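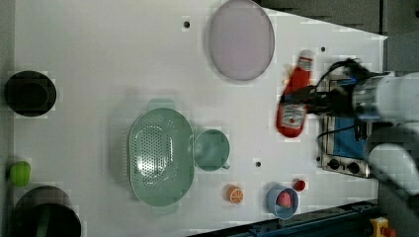 Settling the Question of the Back Staircase

The restoration of the house on Rojanasak Street has now entered its second year, and the matter that has occupied the greater part of this spring is the back staircase. Readers who have followed this blog since the purchase will recall that the house was divided into two apartments at some point before the war and that the rear stair was enclosed at that time. The enclosure left a passage so narrow that a mattress could not be carried through it.

Three options were considered. The first was to leave the enclosure in place and repair the plaster. The second was to remove the stair entirely and assign its area to the kitchen, which would have gained 60 square feet. The third was to open the stair to its original width and restore the balustrade. The third option was selected in April, after a long delay over permits.

Scope of the Work

Staller, the firm that rebuilt the front porch, was retained for the carpentry. Its crew removed the partition on the kitchen side and found the original newel post still standing inside the wall, painted dark green and missing its cap. Of the balusters, most had been sawn off at the tread. Only 5 survived at full height, and these served as the pattern for the replacements.

The treads are heart pine and were in better condition than expected. Two had split along the nosing and were turned over and reused. The bottom step had been replaced with a piece of oak flooring, and it was decided to leave that piece where it was. It is sound, and it has been walked on for long enough to have earned its place.
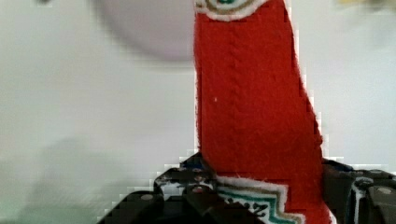 The upper landing presented a separate difficulty. The 1930s wall had been carrying a portion of the load from the bathroom above, and the engineer required a new header before the last section could be taken down. The steel was ordered from Ultel and arrived in the wrong length. The replacement took a further three weeks, during which the household used the front stair and kept the laundry in the dining room.

Cost

Several readers have asked for figures, and it is the practice of this blog to provide them where possible. The header, including the second delivery, came to $1,530. The turned balusters were $686 for the full set, unfinished. Carpentry labor will be reported when the final invoice has been received. The permit fee was modest, although the application had to be submitted twice owing to an error in the lot number that dates from the division of the property.

Paint and Finish

The intention had been to strip the newel post to bare wood. A test patch on the side facing the wall revealed several earlier coats below the green, among them a brown grained finish that is very likely the first. Stripping would have destroyed it. The post has been cleaned and stabilized, and the new balusters have been painted to match the brown as closely as a modern paint permits. The color chosen was Stellar, which is considerably warmer on the wall than its name suggests.

The handrail has been oiled only. A second coat will be applied once the weather allows the windows on that side of the house to remain open overnight.

Remaining Items

The cap for the newel post has not been found. Two salvage yards have been visited without success, and a third has promised to telephone if a suitable piece comes in. The opening beneath the stair, formerly a coal closet, is to be fitted with a door and shelves. The light fixture on the landing is temporary and will be replaced when the electrician returns to finish the second floor.

Work on the kitchen floor is scheduled to begin once the stair closet is complete. The linoleum there lies over at least one earlier layer, and samples of both have been sent for testing.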